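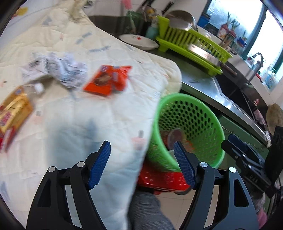
Druckertreiber unter Windows sauber entfernen und neu installieren

Wenn der Drucker nach einem Update nur noch leere Seiten ausgibt oder die Warteschlange hängt, liegt es oft an Resten alter Treiber. Die Anleitung gilt für Windows 10 und 11. Sie brauchen ein Konto mit Administratorrechten.

1. Drucker ausschalten und das USB-Kabel abziehen.

2. Windows-Taste + R drücken, services.msc eingeben und den Dienst Druckwarteschlange beenden.

3. Den Ordner C:\Windows\System32\spool\PRINTERS öffnen und den Inhalt löschen. Den Ordner selbst stehen lassen. Danach den Dienst wieder starten.

4. Unter Einstellungen bei Drucker und Scanner das Gerät entfernen.

5. Mit Windows-Taste + R den Befehl printui /s /t2 ausführen. Den alten Treiber markieren, auf Entfernen klicken und Treiber und Treiberpaket entfernen wählen. Kommt die Meldung, der Treiber werde verwendet, den Rechner neu starten und den Schritt wiederholen.

6. Das neue Paket vom Hersteller laden und installieren. Beim Zorkix 900 sind es etwa 1436 MB — wer nur drucken will, nimmt den Basistreiber.

7. Kabel erst anschließen, wenn das Setup dazu auffordert. Zum Schluss eine Testseite drucken.

Stand: Juli, Vusumuzi Visser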